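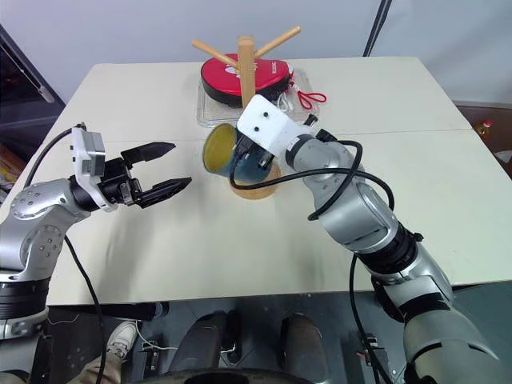 Mug tree or tray for a shared tea point?

Category: Home & Shared Spaces > Kitchens and Tea Points
Reading time: 2 minutes

Question

Our study centre is reviewing the arrangements at its tea point, which serves 24 registered users. Mugs are at present left wherever there is room. It has been proposed that we adopt wooden mug trees, each with a round base and a central post. The alternative is to stand the mugs upside down on a clear plastic tray, as the adjoining office does.

The worktop is 60 cm deep and is made up of two panels with a join between them. I should be grateful for advice on whether a mug tree is stable enough for daily use by many people, and on how the mugs should be hung.

Iwona Czarnecka, Clestudent

Answer 1

We have used mug trees at Trislow since July and find them satisfactory, subject to certain conditions. The first mug should be hung on a lower peg and the second on the opposite side, so that the weight is balanced. The upper pegs are filled last and emptied first. Users should be asked to tilt the mug on its side and pass the handle over the peg while keeping a hand on the post.

Large mugs are the principal difficulty. A mug with a wide handle will slide down to the post and strike its neighbour – we lost two in this manner. Please also check that the base does not stand across the join in your worktop. Ours rocked slightly until it was moved.

Mugs should be dried before hanging. Water collects at the foot of the post and the wood will mark.

Jaanus Venckus

Answer 2

Tray. Wipes clean, holds more, no rocking. Ours is from Florby and has been fine.

Answer 3

Both may be used together. The tray is suitable for mugs which are still draining, and the tree for those which are ready for use. I would add that a tray left on a shared surface soon attracts other belongings – sports equipment, keys, post – and a short notice should be displayed stating its purpose.

Dörte Harms

Comments (3)

Ona Pärn, 2025-02-13: Does the advice on balance apply to metal trees also? Ours has a heavier foot.

Jaanus Venckus: It does, although the effect is less marked.

Eglė Vītola: We keep 11 mugs on two trees and the handles all fit. Espresso cups do not.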